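Lundwood Community Board > Food & Kitchen > Fruit

Thread: mail order fruit box, worth it or no?

pebblefoot
Feb 15, 2023
Thinking of signing up for the Hivness box. 36 bucks every other week, they say 7 kinds of fruit. Anyone in Lundwood getting it? Grocery store stuff has been awful all winter. Mealy everything.

gravyboat2490
Had it for 2 months. Quit. Half of it shows up hard as a rock and you wait a week, then it all goes soft on the same day. Can't eat that much fruit in one day. Nobody in my house can.

marnie_k_o
disagree w gravyboat. You have to split it up. Some in a paper bag on the counter, rest in the fridge, pull a couple out every day. Mine lasts the full two weeks easy

gravyboat2490
Stone fruit in the fridge before it's ripe goes mealy. That's the exact thing OP is complaining about.

marnie_k_o
only if you leave it in there forever. 3 days is fine. and the mangoes were good, way better than Botha market

tinroof
Botha market in July, sure. In Feb it's the same truck as everybody else.

We did a fruit day for our club and bought from both places. Ripe ones went out on plates, the firm ones I took home and bagged with a banana. 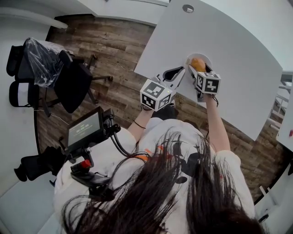 Lundwood Supper Club — Tuesday-free since forever, we meet when the hall is open

Anyway my vote was the box, but not by much. Citrus was better from Botha. Small soft stuff was better from the box, hardly any bruises. Price is where it falls apart, by the time you add shipping you're paying roughly double.

pebblefoot
Double?? They said shipping was included.

tinroof
First box only. Read the small print, its under the zip code thing.

gravyboat2490
Told you.

oldspoon
Try the Iredberg co-op. You pick your own, they let you smell it, no subscription. Bit of a drive but I go when I need gas anyway.

marnie_k_o
co-op is fine if you get there early. by noon it's apples and sad pears

oldspoon
Never had a sad pear there. Smell the stem end, if it smells like nothing put it back. Color tells you zip on a mango.

pebblefoot
OK might do one box at the intro price then cancel. Is canceling a pain?

gravyboat2490
Had to email them twice. Got charged for one more box in between — they did refund it.

marnie_k_o
I skipped a box from the acount page, took a minute. didn't try to cancel tho

pebblefoot
Good enough. Ordering tonight, will post when it gets here.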